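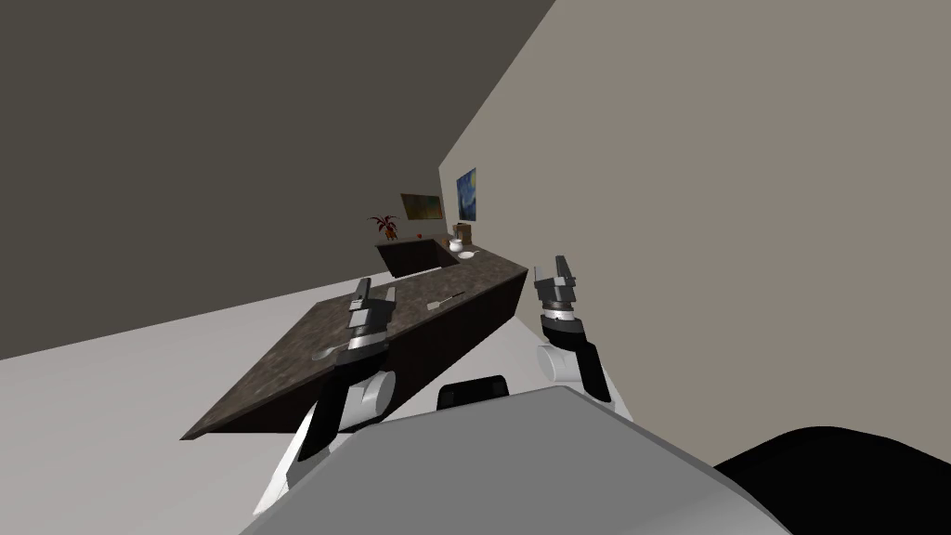
Section 4. Your first kitchen chore in the simulator

If you followed Section 3 you've got Skodura installed, the Quansah kitchen loaded, and two arms hanging over a counter doing nothing. Good! This is the fun part. We're going to clear a few things off that counter, and along the way you'll get a pretty clear idea of how much housework a machine like this can do right now (some, and slowly).

I wrote the first version of this section in May, when I was still losing bowls over the back of the counter, so a lot of these notes come from me doing it wrong first. Telmo Carretero and Homa Bahrami both tested the steps on their own machines and fixed my worst mistakes.

4.1 Before you start

You'll need:
- Skodura running with the Quansah kitchen open
- the Edero task file for counter clearing (it comes with the install, in the tasks folder)
- a hand controller, or a keyboard and a lot of patience

1. Open the Edero file and press Load.
2. Wait for the status light in the side panel to turn green.
3. Press Reset once, even if everything looks fine.
4. Set the time limit to 300 seconds. The default is 30, and I have never cleared so much as a plate in 30.

Note: The robot's own view can come up tilted, with the whole kitchen leaning to one side. The arms don't care. They work from the counter's position in the simulator, so level the view if it makes you queasy (Settings, View, Level) or leave it alone.

4.2 Waking up the arms

1. Select Left in the arm menu and press Enable.
2. Select Right and do the same.
3. Open both grippers all the way. There's a slider for each one.
4. Move each arm up a little, then back down. You're checking that up means up.

Caution: Don't enable both arms at the same moment while they're close to each other. They each make a small jump as they wake up, and if they touch, the safety stop kicks in and you're back to Reset.

If an arm won't move, look at the speed box. It sometimes loads as zero. Shahab Farahani lost a whole evening to that one and has asked me to put it in capital letters, so: CHECK THE SPEED BOX.

4.3 Start with the thin utensil

I know, you want to go for the bowl. Start with the thin grey utensil on the near part of the counter anyway. It's close to the left gripper, there's nothing crowded up against it, and it will teach you more than anything else on that stone.

1. Pick the left arm.
2. Turn the gripper so its two fingers will close across the narrow side of the utensil. It lies at an angle, so you'll need to twist the wrist to match.
3. Bring the fingers down slowly until you get the contact tone.
4. Back off by 2 millimeters.
5. Close the gripper at low force.
6. Lift straight up and hold for a few seconds.

Flat things are hard! A person slides a fingernail under the edge, or drags the thing to the side of the counter and grabs it there, and never thinks about it. A two-fingered gripper has to come in from above and pinch something that barely sticks up at all. My first 14 tries gave me one clean lift. If you're getting one in three after an hour, you're ahead of where I was.

Tip: When the pinch keeps slipping, push the utensil gently toward the front edge until part of it hangs over, then grip that part. Edero still counts it.

4.4 The plate and the bowl

The dishes are farther in, near the inside corner of the counter, next to the small brown box. (Your load may show a mug where I say bowl. Same steps, but watch out for the handle.)

1. Move the right arm in high, well above everything.
2. Take the plate first. It sits in front, and reaching over it for the bowl is asking for trouble.
3. Grip the plate by its rim, one finger above and one below. You may have to tip it up a bit with the other arm.
4. Set it down on the clear stretch of the near counter.
5. Go back for the bowl and grip the side wall, with one finger inside.
6. Put it down next to the plate and open the gripper fully before you pull away.

Caution: Keep away from the plant at the far end of the counter. The leaves are spiky and the simulator works out contact for every one of them, so brushing against it slows the whole program to a crawl.

Leave the little box where it is for now. We'll open it in Section 5.

4.5 So can it do my dishes?

Everybody I show this to asks, so I may as well answer it. Hamidreza Ebrahimi works on the Skultotier arm, which is the real-world cousin of this setup, and he says that picking up a bowl from a known spot is in decent shape. Picking up whatever bowl happens to be there, with a fork in it and a puddle of soup at the bottom, is still a research job. I'd agree with him. I can clear this counter by hand control in a little under the time limit, and my kid could do it in a few seconds with a sandwich in one hand.

Running it on automatic is rougher. Try it once you've got the manual steps down:

1. Press Reset.
2. Switch the mode from Manual to Auto.
3. Press Run and keep a finger on the stop key.
4. Save the log when it finishes, whatever the result.

Fatemeh Esfahani collects the failed logs and she really does read them, so please send yours in, especially the ugly ones. The upload button is under File, Share Log. Put the object that went wrong in the title line, and leave the rest of the form blank if you're in a hurry.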